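Wrinkle recovery

Wrinkle recovery is the property of a textile that allows it to return toward a flat state after it has been folded, crushed, or creased. It is one of the main properties measured in the testing of clothing and household fabrics, along with shrinkage, tearing strength, and colorfastness. A fabric with high wrinkle recovery loses most of its creases without ironing. A fabric with low wrinkle recovery keeps them until heat, moisture, or pressure is applied.

The term is sometimes used interchangeably with wrinkle resistance, although the two are separate. Wrinkle resistance describes how hard it is to form a crease in the first place. A stiff, heavy canvas resists creasing but may keep a sharp fold for a long time once one has been made. A soft wool flannel creases easily under light pressure and recovers within hours.

Mechanism

When a yarn is bent, the fibers on the outside of the bend are stretched and those on the inside are compressed. If the strain is small and short, the fibers spring back when the load is removed. If the strain is larger or lasts longer, the molecules within the fiber shift relative to one another and form new bonds in the bent position. The fold then becomes a set crease.

In cotton, linen, and viscose, the bonds involved are mainly hydrogen bonds between cellulose chains. Water breaks these bonds readily. A damp cotton cloth therefore creases more deeply than a dry one, and the same cloth can be flattened by wetting it and drying it under tension. Wool fibers contain chemical cross-links and have a natural crimp, both of which help pull the fiber back to its original form. Polyester absorbs very little water and is affected mostly by heat. Creases set into it above its glass transition temperature, as in a hot dryer that is stopped while full, may be difficult to remove.

Friction between yarns also matters. Even where the fibers themselves are elastic, yarns that have slid over each other during folding may not slide back. Any treatment that reduces friction, including most fabric softeners, tends to improve recovery slightly.

Effect of construction

Knitted fabrics generally recover better than woven fabrics of the same fiber. The loops of a knit can change shape under load, so less of the bending is carried by the fibers. Among wovens, twill and satin weaves usually perform better than plain weave, which has the greatest number of yarn crossings and the least room for movement. Loose fabrics recover better than tight ones, and thick yarns better than thin ones, within limits.
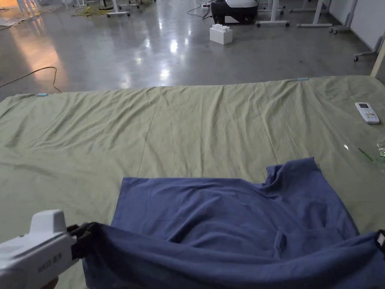

Text: Pasow

Seams, hems, and collars behave differently from the surrounding cloth. They contain several layers, often with thread tension that does not match the fabric, and may pucker after washing even when the body of the garment is smooth. For this reason seam appearance is normally graded on its own.

Measurement

The most common laboratory test measures the recovery angle. A small strip of fabric is folded in half, pressed under a fixed weight for a fixed time, and released. After a rest period the angle between the two arms of the strip is read from a dial. An angle of zero indicates no recovery, and 180 degrees indicates full recovery. Strips are cut in both the warp and filling directions, and the two average angles are often added together. Specimens are tested face to face and back to back, as the two sides of a finished fabric may behave differently.

A second group of tests grades appearance by eye. A specimen is twisted or crushed in a cylinder, hung for 24 hours in a conditioned room, and compared with a series of molded plastic replicas under angled light. Grading depends on the observer, and results from different rooms can disagree. Dark and patterned fabrics are harder to grade than plain light ones — the shadows that define a crease are partly lost.

Room conditions have a strong effect on both methods. A cotton specimen tested in humid air may show a much lower angle than an identical specimen tested in dry air. Laboratories therefore condition all samples before folding and record the humidity with each result.

Finishing

Durable press finishes improve the recovery of cellulose fabrics by linking neighboring chains with a resin. The fabric is padded with a solution, dried, and cured in an oven. The treatment makes the fiber more elastic and also more brittle, so tearing strength and abrasion resistance fall. Early resins released formaldehyde in storage and wear, and later types were developed to reduce this.

Blending is an alternative to finishing. Mixing cotton with polyester raises recovery at little cost in strength, though the cloth absorbs less moisture and may pill at the surface.

Care

Creasing in home laundering is reduced by washing smaller loads, using a slower spin, and removing items from the dryer while slightly warm. Line drying gives fewer creases if garments are shaken out first. Folded storage under weight produces sharp creases along the fold lines, and linens kept for long periods are commonly rolled or refolded along different lines.

See also: Crimp (textiles); Durable press; Fabric hand; Ironing; Textile conditioning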